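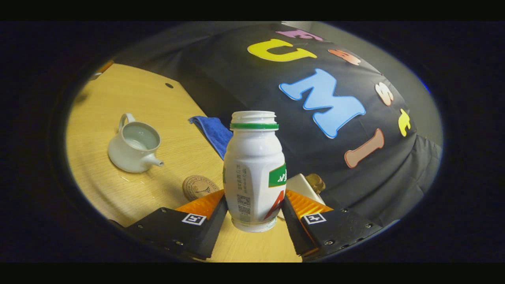 The white pitcher on the oak-coloured table, with an open white bottle to its right.

Last updated: February

A small white pitcher, reviewed after a winter of daily pouring

I have been meaning to write up this little pitcher for ages, and several of you have asked about it since I mentioned it in the piece on kitchen funnels (which I promise I'll finish one day). It's the Fernden small pitcher, in white, and I bought it with my own money from Resorley, the homeware shop that used to be next to the station and has now moved up the hill. I paid more than I meant to. I went in for a washing-up brush and came out with a pitcher, and anyone who has been in there will know how that happens.

It is a plain, round-bellied thing with a loop handle and a short spout. White ceramic, no pattern, no writing, nothing clever about it. I have owned clever jugs. I had one with a rubber grip that went sticky, and another with measurements printed up the inside that wore off in the dishwasher within a year, so that you had to guess where the half pint used to be. I had got rather tired of clever jugs by the time this one came along.

What I use it for

Mostly refilling things! I have got into the habit of saving bottles with decent necks and putting them back to work, for watering the seedlings on the landing, for the iron, for taking plain water out to the shed. The trouble with bottles is that most of them have a narrow opening, and the trouble with my kitchen tap is that it comes out in a great splashing rush whatever you do to it, so filling straight from the tap soaks your sleeve up to the elbow. A small pitcher in between makes the whole business much calmer.

I also use it for milk when people come round, for gravy when there are only two of us, and once, when the good vase was broken, for a bunch of snowdrops. It looked lovely with the snowdrops in. I nearly didn't give it back to the kitchen.

How it pours

Well, this is the main thing with any jug, isn't it? You can forgive an ugly one that pours nicely, but you can't go on forgiving a pretty one that dribbles down its own front every morning.

The Fernden pours well, with one reservation. If you tip it with a bit of confidence you get a tidy stream that goes where you send it, and I can fill an open-necked bottle without a funnel nearly every time. If you are timid with it, or if you are trying to add just a drop more at the end, the last of the water clings to the underside of the spout and lands on the table. It's never much, a few drops and no more, but a few drops on wood will annoy you if you are the sort of person who gets annoyed by that, and I am.

The cure is a little lift and turn of the wrist as you finish. My neighbour Melahat Dursun taught me that one. She has poured more tea than anybody I know, and she took the pitcher out of my hand in my own kitchen and did it three times over until I'd got the idea. I've been doing it ever since and the drips are much better, though I still forget when I'm talking, and I'm usually talking.

The other thing I'd say is don't overfill it. The mouth is nice and wide, which makes it very easy to fill and to get a cloth inside, but a wide mouth on a small jug means the water slops if you carry it brimming across a room. I keep it well below the rim and make an extra trip. I could do with the exercise.

Holding it

I have fairly small hands and arthritis in one thumb, so handles matter to me a good deal more than they did when I was younger. The loop on this one takes two of my fingers comfortably and a third if I squash up. My husband can only get one and a half of his in, and he holds it round the belly instead, which is fine for cold water but he had a nasty surprise with the gravy. If you have big hands, do go and try one in the shop first.

It feels solid without being heavy. I was worried about the weight, as ceramic can be a nuisance when it's full, but at this size it's perfectly manageable, even on a bad thumb day.

Cleaning and wear

It goes in the dishwasher without complaint. Tea and coffee marks rinse off. I managed to leave turmeric in it overnight (don't ask, it was a dressing that got out of hand) and there was a faint yellow shadow for a week or so, which went after a soak with bicarbonate of soda.

There is one tiny chip on the foot, which was my doing. I caught it on the edge of the sink. It doesn't show when the pitcher is standing up and it hasn't got any bigger, but I'd say the bottom edge is the weak point, so put it down gently on anything hard.

The bottom is a touch rough as well. On a tray or a tablecloth you'd never notice, but I wouldn't drag it over a polished surface. I lift it, and if I've been pouring I run a cloth over the table straight afterwards, as my table has quite enough rings on it already from Christmases gone by.

How it compares

Before I settled down with the Fernden I borrowed a Toprak jug from my sister for a fortnight, and I had a Pasura one on the shelf already, so I can give you a fair idea of all three.

The Toprak is the best pourer of the lot, I'll admit it. The spout is longer and sharper and I never saw it dribble once. But it is tall and narrow, you can't get your hand down to wash it, and it goes over if you so much as look at it. My sister loves hers. She also has a much tidier worktop than I do and nothing for it to be knocked by.

The Pasura is glass, and very pretty with the light coming through it, and you can see how much is left, which I do miss with a white one. The handle gets slippery with wet hands, though, and I was always a bit nervous of it near the sink. It's become the jug for best, which means it comes out at Easter and on birthdays and I hold my breath.

The Fernden sits somewhere in the middle and gets used 7 days a week. It lives out on the table because I could never be bothered to keep putting it away, and I think that tells you more than anything I could say about glaze.

Would I buy another?

Yes, I would, and I've been eyeing up the bigger size, although Melahat thinks I'm mad and says that I'll only fill it too full. She's probably right. I'd have liked a spout that finished more cleanly, and I'd have liked it to cost a bit less. If you mostly pour hot things for a crowd I'd look elsewhere, as it's too small and you'd be up and down to the kitchen all evening.

For topping up bottles, though, and for a drop of milk, and for all those little jobs where a mug is too clumsy and the big jug is too much, I've been very happy with it. Four stars from me, and I'd make it four and a half on the days when I remember the wrist thing.

If any of you have the larger one, do write and tell me whether the handle is roomier, as my husband would like to know before I go back up that hill to Resorley with my purse.

Contact | Copyright, all words the author's own | Back to top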